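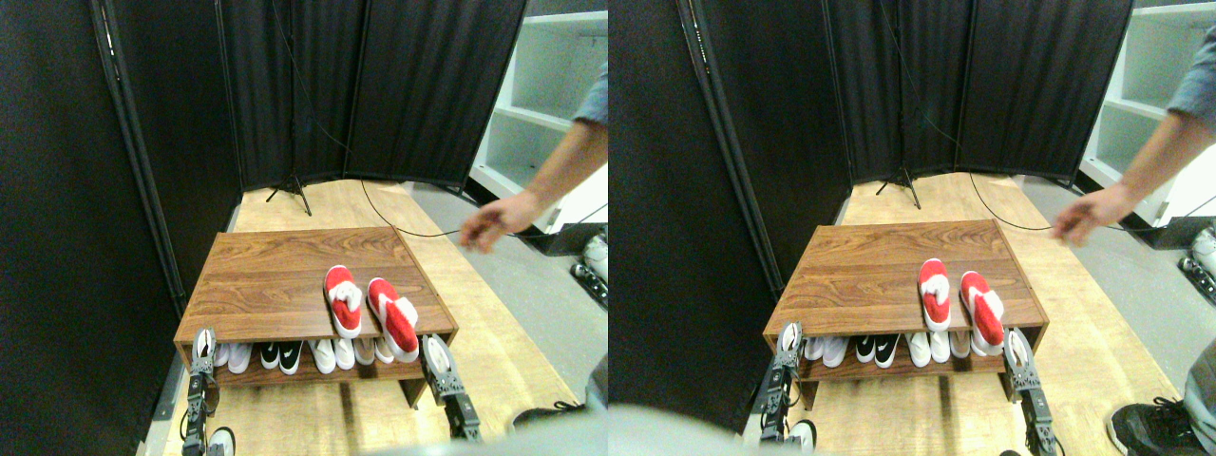
Niedriges Schuhregal mit dunkler, rotbrauner Deckplatte, dahinter schwarze Stellwände

Scherben zählen und was danach kommt

25. Nov. 2020

Die Keramik aus Bastham ist durch. 3.502 Scherben, alle gewaschen, beschriftet und in der Datenbank. Angefangen habe ich damit im Juni, und ich hatte mir für den ganzen Posten eigentlich nur den Sommer gegeben. Wer schon einmal Siedlungskeramik aufgenommen hat, wird sich darüber nicht wundern.

Bastham ist kein spektakulärer Platz. Eine Hofstelle, zwei Brunnen, ein paar Gruben, dazu ein Graben, der vermutlich einmal das Grundstück begrenzt hat. Die Grabung selbst hat Sena Laryea geleitet, ich war nur in der letzten Kampagne dabei und habe hauptsächlich Grube 14 geschnitten. Aus dieser Grube stammen allein 468 Scherben, fast alle von Kochtöpfen, viele davon mit Ruß an der Außenseite. Die Ränder sind einfach nach außen gebogen, der Ton ist grob gemagert. Verzierung gibt es kaum, ab und zu eine Wellenlinie auf der Schulter.

Interessant wird es bei den Randformen. Ich habe 297 Randscherben, die groß genug sind, um den Durchmesser zu bestimmen. Bei den übrigen ist zu wenig vom Bogen erhalten, da wäre jede Angabe geraten. Trägt man die Durchmesser auf, gibt es zwei deutliche Gruppen: kleine Töpfe, wohl für den täglichen Gebrauch am Herd, und sehr viel größere Gefäße, die ich für Vorratsgefäße halte. Dazwischen liegt fast nichts. In Jarkar, nur ein Tal weiter, sieht die Verteilung ganz anders aus, dort gehen die Größen ohne Lücke ineinander über.

Adom Boateng hat Jarkar vor einigen Jahren bearbeitet und hält den Unterschied für zeitlich bedingt. Seiner Meinung nach ist Bastham zwei bis drei Generationen jünger. Ich bin mir da nicht so sicher. Die Wellenlinien kommen an beiden Plätzen vor, und die Machart ist sich so ähnlich, dass ich eher an denselben Töpferort denke. Vielleicht wurde in Bastham einfach mehr Getreide gelagert. Das würde auch zu den großen Pfostenlöchern am Nordrand passen, die Sena als Speicher deutet. Wir haben darüber ziemlich lange telefoniert und uns darauf geeinigt, die Dünnschliffe abzuwarten.

Für die Dünnschliffe habe ich 70 Proben ausgewählt. Das ist mehr, als ich ursprünglich beantragt hatte, aber mit weniger lassen sich die beiden Größengruppen nicht sinnvoll vergleichen. Die Proben gehen nach Vorkard ins Labor. Wann Ergebnisse kommen, kann ich nicht sagen – im Moment dauert dort alles länger, und die Leute arbeiten in getrennten Schichten.

Noch ein Wort zur Datenbank, weil ich in den Kommentaren danach gefragt wurde. Ich benutze das Schema von Mensah, allerdings ohne die Felder für Bemalung, die brauche ich nicht. Dafür habe ich ein Feld für Gebrauchsspuren ergänzt: Ruß innen, Ruß außen, Kalkansatz, Abrieb am Boden. Das kostet pro Scherbe vielleicht eine halbe Minute und war bei den Töpfen aus Grube 14 die Mühe wert. Wandscherben ohne Besonderheiten erfasse ich nur nach Warenart und Gewicht, gebündelt pro Befund. Wer das anders macht, kann mir gern schreiben, vor allem zur Frage, ab welcher Größe ihr einzeln aufnehmt.

Als Nächstes kommen die Tierknochen aus den beiden Brunnen dran. Die bestimme ich nicht selbst, ich sortiere nur vor und packe die Kisten. Brunnen 2 hatte unten Feuchtbodenerhaltung, da sind auch Holzreste und ein Stück Leder dabei, möglicherweise von einer Sohle. Das Leder liegt noch im Wasserbad und wird erst nach der Konservierung gezeichnet. Die Zeichnungen der Randscherben stelle ich ein, sobald die Tafeln umgezeichnet sind. Bis jetzt sind die Tafeln 1 bis 6 fertig.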